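Waiting Time and the Per-Minute Rate: A Dispatcher Explains

Londeo runs private-hire cars in Ballville and the towns along the Ferkbridge road. In June it changed the way it bills waiting time, and its operations manager agreed to go through the details.

Under the old tariff, the meter charged for distance only, with a flat fee if the driver waited at pickup. "The flat fee was simple, but it paid the same for five minutes as for fifteen," the manager said. "Drivers saw a pickup at the hospital and declined it."

The new tariff allows four minutes free at the pickup point. After that, the rider pays by the minute until the trip starts. At 21 minutes the booking closes and the rider is charged a no-show fee.

The clock starts when the car enters a set radius of the pickup pin. Londeo first used the driver's own "arrived" button, and the manager described the results as uneven. "Some pressed it at the traffic light. Some forgot it. You can't bill from that."

The firm tested the rule on 852 bookings before applying it to all cars. Most never reached the paid period. Those that did were mainly station and clinic pickups, and the acceptance rate on those jobs rose by nine points.
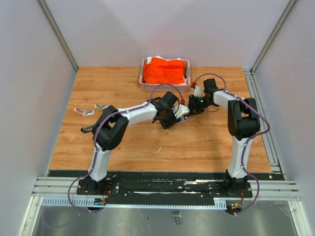 Disputes go to the same desk as lost property and fare queries. The manager said most of them concern the pin. "The rider stands at the north door, the pin is on the south door. In that case we refund the waiting charge and the driver still gets paid - we carry the cost."

Conneely, the other operator in town, still uses a flat fee. Londeo plans to review its free period in the fall, with airport bookings treated separately.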